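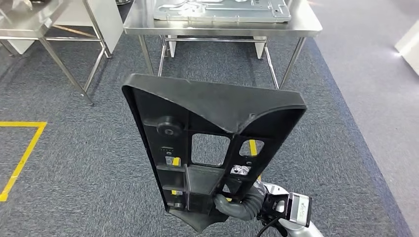

Treltar Mitten Patterns

Knitting patterns for mittens, mitts and a few children's hats, typed up from handwritten cards, notebooks and church bazaar handouts. Most come from Protthorpe and Flillville. There are 344 patterns in this release.

Maintained by Yvette Robichaud. Corrections are welcome from anyone who has knitted the thing and found a mistake.

What's in the folder

patterns.csv has one row per pattern.
rows.csv has the instructions, one line per knitted row or round, joined to the patterns by pattern_id.
abbrev.txt lists every abbreviation used on the cards and what we take it to mean.
notes/ holds one text file for each pattern that had something written in the margins. Many don't.
CHANGES.txt is kept up to date most of the time.

Scans of the cards are not included. Several families were happy to have the patterns shared but wanted the cards themselves kept private, as some have addresses and phone numbers on the back.

Columns in patterns.csv

pattern_id: a short code, place first, then a running number (P for Protthorpe, F for Flillville, X for anywhere else or unknown).
title: as written on the card, with the original spelling. "Dads thick ones" stays that way.
size_text: as written. Usually an age or "ladies med".
size_std: our best match to child, youth, adult small, adult medium or adult large. Blank if we couldn't tell.
yarn_text: as written.
yarn_weight: fingering, sport, DK, worsted, bulky or blank.
needles_text: as written.
needles_mm: converted to metric. See the note on needle sizes.
colours: number of yarn colours the pattern calls for.
thumb: gusset, peasant, side or none.
complete: yes, no or unsure.

Needle sizes

Old Canadian and British needle sizes run the opposite way to American ones, and the cards rarely say which is meant. A number 8 could be 4 mm or 5 mm. Where the card names a yarn we know, we picked the size that gives a sensible fabric with it. Where it doesn't, needles_mm is blank. Please don't fill in the blanks with a conversion chart and send them back to us as corrections. A swatch is much more useful.

How the typing was done

Each card was typed by one person and read back aloud by another. Spelling in the instructions was tidied, but the order of steps was never changed, even when a step looked to be in the wrong place. Obvious slips are kept in rows.csv with the suggested fix beside them in the column called fix. If you want the card exactly as written, ignore that column.

The Campbell notebook is an exception. It was typed some time ago for a family reunion and we only have the typescript. It accounts for 116 of the patterns, all with the source given as Campbell. Stitch counts in it have been tidied by whoever typed it, so treat them with a bit more care.

Known problems

Pattern F-31 and pattern X-09 are almost certainly the same mitten. They differ in the cuff, so both are in.
Some cards say "finish as other" with no hint as to which other. These are marked complete = no.
Left and right thumbs are mixed up in several of the two-colour patterns. We have fixed the ones we knitted.
Letters with accents may look odd if you open the files in an older spreadsheet program. Choose UTF-8 when it asks.
rows.csv runs to well over 1000 lines and the repeats are written out in full only where the card did so.

Using the patterns

Knit from them, give the mittens away, sell them at the craft table, print them for your guild. If you reprint a pattern, keep its title and the place it came from. Please don't sell the collection itself.

Changes in version 2

Added the thumb column.
Moved margin notes out of patterns.csv and into their own files.
Corrected the decreases in P-12 (thanks to the Wednesday group in Flillville, who made three pairs before writing in).
Removed two patterns at a family's request. Their codes have not been reused.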